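Can a Machine Do It Yet? Chore Notes from a Small House

Posted 2020-10-10 by Valquíria Figueiredo

Every time I put up a page of cleaning tips, somebody writes in to ask why I'm still doing any of this by hand. Fair question! I love a gadget (my kitchen drawers will back me up on that), so I've been keeping notes on which chores I'd give to a machine today, which ones I'd give to a machine if I could stand over it, and which ones are still mine. The tips are mixed in as I go, so don't skip to the bottom.

Floors

Yes, with homework. My robot vacuum runs every morning while I make coffee and it does a decent job on hard floors and flat rugs. It is terrible with fringe, phone chargers, socks and anything stringy. I do what I call the ankle sweep before I press the button: walk the room once, pick up everything lower than my ankle, drop it in a basket, sort the basket later. It takes me four minutes and I haven't had to cut a shoelace out of the brush since April.

If your rug corners curl, flip the rug over, lay a damp towel on the corner, and put a stack of heavy books on it overnight. The vacuum will stop climbing it and giving up.

And do clean the brush. I use an old seam ripper to slice through the hair that winds around the roller, then pull it off in one nasty little felt tube. Wipe the sensors with a dry cloth while you're down there. Mine cost 200 dollars secondhand and I treat it better than I treated my first car.

Dishes

The dishwasher is a robot, I will not be argued with on this! We just stopped calling it one because it doesn't move around. But look at what's left over: scraping, loading, unloading, putting away. That's all the handling, and it's still us. I unload the bottom rack first so that drips from the cups upstairs don't land on dry plates, and I keep the everyday bowls in a low cupboard right beside the machine so I can put them away without taking a step.

Picking things up

Now we get to the hard part. A vacuum pushes air and a dishwasher sprays water, and neither one has to grab a thing. Most of housework is grabbing. Think about the bowl of snacks you put out for company. Some of it comes in stiff packets, some in slippery bags that are mostly air, and it's all leaning on everything else, so when you pull one the others slide. 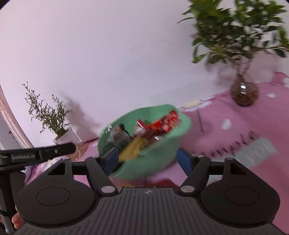 My hand sorts that out without asking me. I feel the bag start to slip and I squeeze a bit more, I feel the chips start to crunch and I ease off. Teaching a pair of stiff fingers to do the same is a much bigger job than it sounds, and it also has to find the right packet first, with shiny plastic throwing the light all over the place.

My cousin works at Drilla, a parts shop over in Bambridge, and she tells me the same story from the other side. They have an arm there that moves metal blanks from a tray to a press, all shift long, and it's wonderful at it. Her record day with it was 939 blanks. Then someone changed the tray for one with a slightly deeper lip and the arm spent the rest of the afternoon knocking on the edge. Same part, same press. What she does now is keep every tray for that station the same make and put a strip of tape on the bench where it sits. Good tip for a home workshop too, machine or no machine. If your drill bits always go back in the same block, in the same order, you can reach for one without looking.

A few things I've borrowed from the shop floor for my own kitchen:

Stand snack packets up on edge in a wide bowl or bin, like files in a drawer. You can see every one and pull it straight out.

Don't heap. Once the pile goes higher than the rim, things go overboard when little hands go digging.

Put a square of rubber shelf liner under any bowl that lives on a smooth surface. It stays put when you reach in with one hand.

Flatten the air out of half-used bags before you clip them, then clip low, right above the food.

Laundry

The washing and drying got automated before I was born. Folding, no. I've watched plenty of videos of machines folding towels and they're getting better, but a towel is a rectangle. Show me a fitted sheet! My own method is still the pocket one: hands in two corners, tuck one corner over the other, repeat with the other two, lay it on the bed and fold in thirds. I timed myself last week at 44 seconds, which included one swear.

Socks I've given up on matching. I bought 19 pairs of the same gray ones from Saladari and threw the rest into the rag bin.

Windows and bathrooms

I borrowed a window-cleaning gadget from a friend on Trindade Street. It did the middle of the glass nicely and left a dirty curved bit in each corner, so I was up the stepladder anyway with a cotton swab. For the big flat panes I'd say maybe. For my old windows with small panes, a cloth, a splash of vinegar in warm water, and a squeegee cut down to fit.

Bathrooms are a no. Too many shapes, too many bottles to move. Keep the bottles in one caddy so you can lift the whole lot off the tub at once, and spray before you get in the shower so the cleaner has a minute to sit. Rinse it off before you step in, please.

So would I buy one?

People ask if I'd pay for a machine that tidied the living room. I would, tomorrow, even a slow one. It could take all night to clear the coffee table for all I care, as long as it didn't crush the crackers. I don't think it's silly to expect it one day either. But for now I plan my house around what the machines I have can do, and that means clear floors, low shelves, and one place for each thing.

Next time I'm doing grout, and I have opinions about toothbrushes. If you've got a gadget that picks up after a toddler, write and tell me what it costs.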